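Sorting and Storing Small Things
Handout for week 3: trays, tubs and the top of your desk

Last week we did drawers, and I promised we'd get on to the flat surfaces, so let's do that now. I like this week best of the whole course because you can go home and try it on your own desk the same evening (please do!).

First, what I mean by a tray. I mean anything low and open with a lip round it. A baking sheet counts, so does the lid of a shoebox. The lip is the bit that matters. Put a handful of screws on a bare desk and within the hour one has rolled behind the monitor. Put them in a tray and they stay where you left them, and you can pick up the whole job and move it when somebody wants the space.

I keep two kinds going. The working tray is for whatever I'm in the middle of, and it gets emptied when I stop. The parking tray is for things waiting to go somewhere else — a key to return, a form to sign, the odd button. Mixing them up is the commonest mistake I see, and I still do it myself at the end of term.

Size next. Go bigger than you think for the working tray, as wide as your two hands will comfortably reach. The parking tray should be long and narrow, so it can sit at the back of the desk and not get in your way. If it's too roomy you'll fill it, and then it's just a second desk.

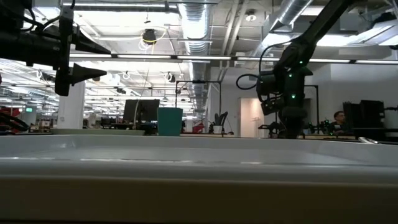
Then there are tubs, for anything that stands up or comes in handfuls. I'm fond of the ones that are wider at the top than the bottom. You can get your fingers in properly, and they stack inside each other when they're empty. The drawback is that a tall one with a small base tips over if you load it with long things like rulers, so put something heavy in first. Pens and scissors want a pot of their own, blades down unless the pot has a proper slot.

A word on colour, as it came up in the June session. Pale insides are easier to search. I bought a lovely dark tub from Dosola once and lost every black paperclip I owned in it. The outside can be as bright as you please, and it helps if each tub is a different colour, so you can say "it's in the green one" across the room without getting up. The plain Fendon tubs in our supply cupboard are fine for this if you stick a bit of coloured tape on them.

Shiny or matt? Shiny wipes clean in a second, but under strong ceiling lights you get glare, and small clear things (beads, tap washers, contact lens lids) vanish in it. I put a sheet of plain paper in mine when I'm sorting anything see-through.

For next time

Empty one drawer or one pot onto a tray and sort it into no more than 3 tubs. Write down whatever wouldn't fit in any of them, and bring the list. We'll use the lists for the labelling exercise, and if you've got the Garba label sheets from the first week, bring those too.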